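Bac en métal gris pour le vrac : bonne ou mauvaise idée ?

mirabelle_38
Bonjour à tous ! Je vide mes placards de cuisine et je cherche où mettre tout ce qui traîne (gobelets, fausses plantes, bouchons...). J'hésite entre un grand bac en métal et des petites boîtes Fesholm. Vous faites comment, vous ?

tontonvrac
Le bac, sans hésiter. J'en ai 2 à la maison, un coup d'éponge et c'est reparti. Les boîtes Fesholm, le couvercle m'a lâché en un mois !

Lison.B
Pas d'accord du tout. Dans un grand bac tout part dans un coin et on ne retrouve rien -- et le bruit, quand on jette un truc dedans... Moi j'ai pris les casiers Cantero, environ 324 euros le mur complet, je ne regrette pas.

tontonvrac
324 euros pour ranger des gobelets, quand même ! Le mien est gris tout simple, et les gobelets en plastique je les pose dedans comme ils viennent, l'orange finit toujours couché sur le côté. 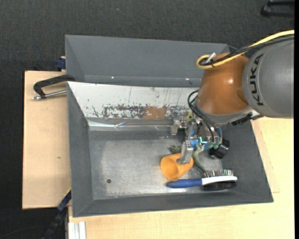
Après, je reconnais que pour le petit bazar il faut un torchon au fond, sinon ça glisse.

Lison.B
Un torchon, et voilà, tu bricoles déjà :)

mirabelle_38
Bon, je pars sur un bac pour commencer. Un torchon épais ou un fin ?

tontonvrac
Épais, nid d'abeille si tu as.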